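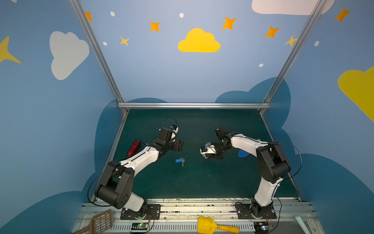 Photo: Steltley Community Help

Pamedcombe save won't load after installing the Seller add-on

Bezawit Woldemariam
Wednesday, January 2, 2019

I have had Pamedcombe on PC since August and never had a problem with it. Last night I installed the Seller add-on through the Steltley launcher. The game starts and the new menu is there, but when I click on my old save it goes to the loading screen, stops at the harbour picture and drops me back to the desktop. No error message. A new game loads fine.

The save is from the Majimbun map and I had 2,004 coins and most of the shops open, so I don't want to start again. I have tried restarting the PC and running the game as administrator. Is there a way to get the old save working, or do I have to remove the add-on?
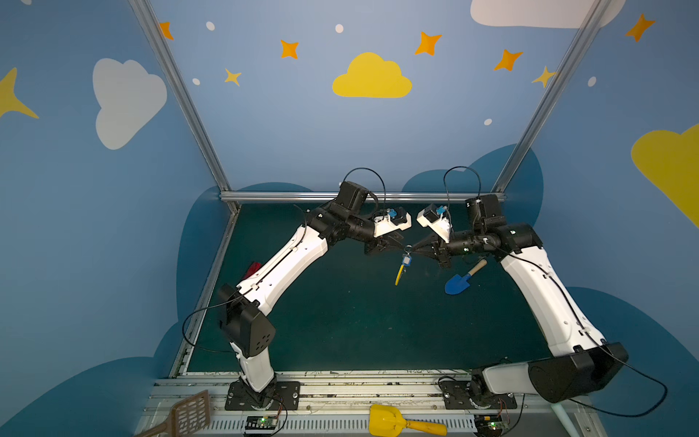
Two robot arms, grippers nearly touching

marshgate_ed

Had the same. Reinstall the game, worked for me. Copy your saves first though.

Syafiqah Tuhumury

You shouldn't need a full reinstall. The add-on changes how shop stock is stored, and saves made before patch 2 don't convert by themselves. Do it in this order:

Close the game and the launcher.
Copy the whole Saves folder to your desktop.
In the launcher, untick Seller but leave it installed.
Update the base game to patch 2. The download is 340 MB.
Load your old save, walk into any shop, walk out and save to a new slot.
Quit, tick Seller again and load the new slot. 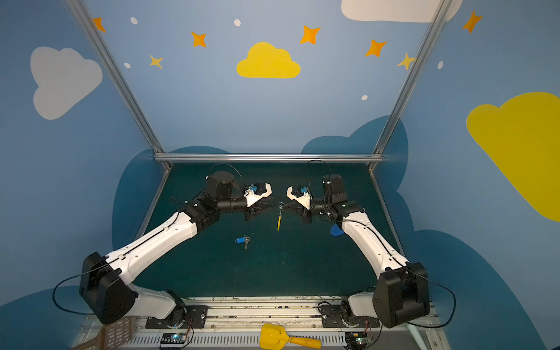 The first load after that is slow – mine sat on the harbour picture for several minutes – so don't end the task too early. If you still get dropped to the desktop, check the autosave is switched off. An old autosave in the same folder can crash the game even when you are loading a different file.
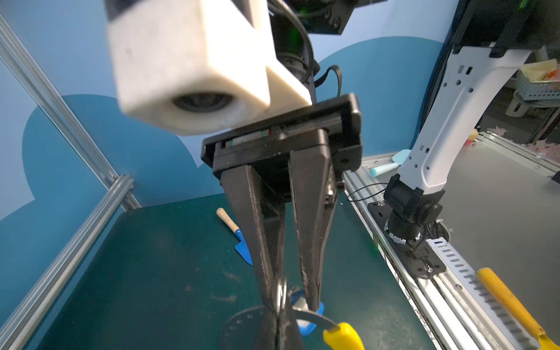
One more thing about Majimbun saves. The add-on moves the repair bench from the harbour to the back of the market, and anything left on the old bench is lost when the save converts. Take it all off before you do the shop step. The one to look for is the repair tool, and it is easy to miss against the bench. A new one costs 3,000 coins, so you couldn't afford to replace it at the moment.

Bezawit Woldemariam

Thanks, the patch was what I was missing. I was still on the disc version. The new slot loads with Seller ticked and the coins are all there. I did forget the bench, but I still have the copy of the old folder so I will go back and do it again tonight.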